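Speaker notes: Shelf life labeling for small dry-goods sellers
Hemmin session, September. Slot is 30 minutes including questions.

Slide 1 – Title
Introduce self. Credit Usa Inthanon and Guangming Song for the storage data. Handout is at the back of the room.

Slide 2 – What the date means
"Best before" is a quality date. "Use by" is a safety date. Dry goods nearly always carry the first. Ask who prints both. Do not spend time on baby food, which has its own rules.

Slide 3 – What sets the date
Moisture gain, fat oxidation, aroma loss. Whichever reaches its limit first sets the date. For crackers it is moisture. For whole-grain flour it is fat. Ground coffee loses aroma long before anything else goes wrong.
Container choice comes into this. Light matters for oils and spices; the lid seal matters for everything.

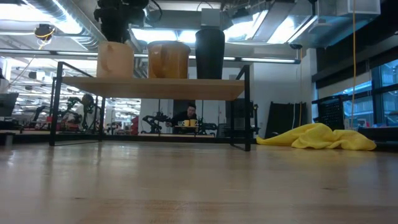 Tan, amber-orange and black containers on an open shelf.

Color alone tells you very little about the oxygen barrier. Ask the supplier for the transmission rate and the test temperature. If they send only one of the two, ask again.

Slide 4 – The Lerkerwood trial
768 packs, 2 storage rooms, one warm and humid, one at normal shop conditions. Packs pulled at fixed intervals and weighed. Explain why the warm room cannot simply be multiplied up to a shelf date – the factor differs by product. Sombat Yimyam has the raw tables if anyone asks.
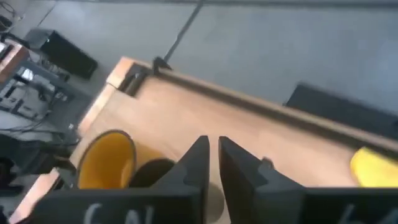

Slide 5 – Batch codes
Minimum: product, line, pack date. Keep the code off the seam. Cemby format puts the line letter first, which sorts badly in a spreadsheet; put the date first. For runs over 1,000 packs, split the code by shift.

Slide 6 – Recalls
Walk through the Skarnance form, page one only. Buppha Sitthichai takes questions on traceability. Adi Rahman to signal at five minutes left. If short, skip to the contact slide.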